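09/10/2026
Von Parvathi Kurup

Arbeitsbuch Beitrittsmonitor, Eintrag zur Kodierrunde nach der Sommerpause. Genalyn und Sreekumar haben am Vormittag mitkodiert, Kanyarat war zugeschaltet. Offene Punkte stehen am Ende.

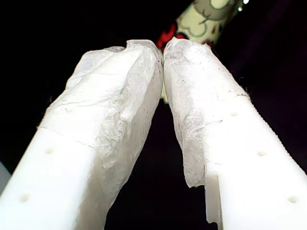
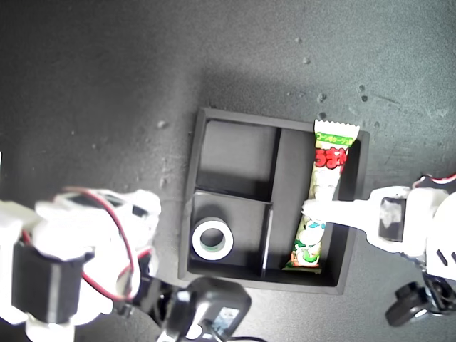 Wir kodieren die Redebeiträge zur Erweiterungsdebatte jetzt nach dem neuen Schema: Bedingung, Zeitplan, Vorbehalt, Zusage. Der Korpus umfasst 2.000 Beiträge aus Ausschüssen und Plenum, davon sind 830 fertig. Die Papierausdrucke der strittigen Stellen sortieren wir wieder von Hand, und für die Streifen taugt eine Ablage wie die schwarze mit den drei Fächern: ein Stapel ins lange Fach rechts für "Vorbehalt", einer ins leere Fach links oben für "Zusage". Das Klebeband bleibt unten links liegen, wir brauchen es für die Wandübersicht.

Schwierig bleibt die Trennung von Bedingung und Vorbehalt. Wenn ein Abgeordneter sagt, ein Beitritt sei "erst nach der Justizreform denkbar", habe ich Bedingung vergeben, Sreekumar Vorbehalt. Bei den Beiträgen aus August lagen wir in fast 200 Fällen auseinander, meistens genau an dieser Stelle. Genalyn schlägt vor, nur dann Bedingung zu kodieren, wenn ein prüfbarer Schritt genannt wird. Damit wäre die Justizreform eine Bedingung, "wenn die Zeit reif ist" dagegen ein Vorbehalt. Habe das so ins Handbuch übernommen, Version 2.

Zweites Problem: Zeitangaben. "In diesem Jahrzehnt" und "vor der nächsten Wahl" landen im selben Feld, obwohl das politisch ganz verschiedene Aussagen sind. Kanyarat will das Feld teilen - festes Datum und Ereignis. Das heißt, dass wir die fertigen Beiträge noch einmal durchgehen müssen, allerdings nur die mit Zeitplan.

Der Export nach Urkik läuft wieder. Die Umlaute in den Namen der Fraktionen waren kaputt, lag an der Zeichenkodierung beim Einlesen. Alte Exportdateien bitte nicht mehr verwenden.

Offen:
- Geetha fragt wegen der fehlenden Protokolle aus dem Auswärtigen Ausschuss nach.
- Sreekumar kodiert die strittigen Fälle neu, ohne die alten Werte zu sehen.
- Feld Zeitplan teilen (Kanyarat), danach neuer Export.
- Zwischenrufe: mitkodieren oder weglassen? Ich bin für weglassen, Genalyn dagegen. Nächste Runde.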